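Turberg Sorting Trays

Product information for schools, offices and shared workrooms

Turberg trays are shallow woven baskets intended for open storage on desks, counters and worktables. They are supplied in matching sets of 2, so that two kinds of everyday goods can be kept side by side and returned to the correct place at the end of the day. The low rim allows the contents to be seen and reached without lifting or tipping the tray.

The range is distributed to institutional customers by Jastby. Trays may be ordered in the standard orange-brown finish. Other finishes are made to order and are subject to a minimum quantity of 34 sets.

Recommended use

Each tray should be assigned one category only, and the category should be marked where every user can read it. On a white writable tabletop the name may be written directly on the surface in front of the tray. On all other surfaces a card or adhesive label is advised. Short, common words serve best: "fruits" and "office supplies" are understood by staff and visitors alike, whereas department codes and abbreviations are a frequent cause of misplaced items.

Loose goods should be gathered between the two trays before sorting begins. This leaves both labels in view and gives the person sorting a clear space in which to work. 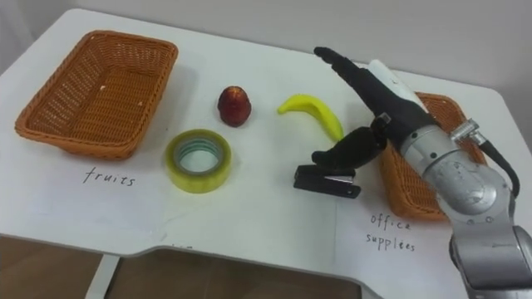 Turberg trays with handwritten category labels, before sorting.

Goods with a rounded shape, such as apples and rolls of adhesive tape, are well suited to the tray form, as the rim prevents them from rolling onto the table. Bananas should be laid along the length of the tray. Fresh fruit and stationery must not share a tray, even for short periods.

Care and cleaning

Trays should be emptied and brushed out weekly. Crumbs and paper dust collect in the weave of the base and are most easily removed with a dry, soft brush. A damp cloth may be used on the rim. Trays must not be soaked, and should be kept away from radiators and direct sun – prolonged heat will make the strands brittle.

Stacking and storage

Empty trays may be stacked up to 800 mm high on a level shelf. Trays in use should not be stacked.

Ordering

Orders are accepted from registered institutions and are dispatched each Thursday. Jastby holds 2,000 trays in the standard finish at its Tamex warehouse, and orders for this finish are normally filled from stock. Replacement trays may be purchased singly on request.

Inquiries concerning made-to-order finishes, delivery to more than one site, or the return of damaged goods should be addressed in writing to Adebayo Idahosa, Institutional Sales, Jastby.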